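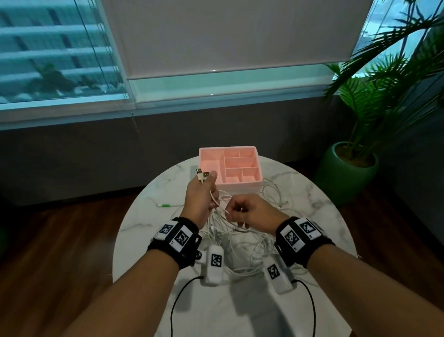

Hirbridge software group
Minutes of the meeting held on September 26, 2026

Present: perception, planning, control and tooling leads. Apologies from the Arboleda site.

1. Minutes of the last meeting
Agreed, with one change. The item on clock drift should have said the wrist stream, and not the head stream.

2. Wrist pose tracking
Perception reported on the new marker solver in Bisik. It now uses every tag it can find on a wrist in one solve, where the old version picked the largest. Pose jumps when a hand turns over are much reduced. Of the 1,268 episodes run through it, 17 were still rejected for lost tracking. Most of these have one forearm crossing the other.
The group discussed filling short gaps from the inertial data. Control would accept this if filled samples carry a flag. Agreed.
Action: perception to add the flag and rerun the rejected episodes.

3. Cable sorting task
Planning said the segment labels are too coarse. "Untangle" covers gripping an end, pulling a strand free and laying it down, and the policy stalls between them. It was proposed to split the label into 4. Tooling asked that old labels stay readable, as the April set will not be relabelled.
White cable on a pale tabletop is still the worst case for the strand segmenter. No decision on changing the surface. Perception would like to keep it in the test set whatever is decided for training.
Action: planning to circulate the new label list.

4. Control loop
The command rate stays at 100 Hz. Control has moved the smoothing filter ahead of the joint limit check, so limits apply to what is sent. Arboleda has not yet taken this change.

5. Tooling
The Wekness viewer crashes if a file has a head stream and only one wrist stream. A fix is in review. Request for a key to step through label boundaries: accepted, low priority.

6. Any other business
Disk space on the shared store is short again. Each lead to clear old exports before the next meeting.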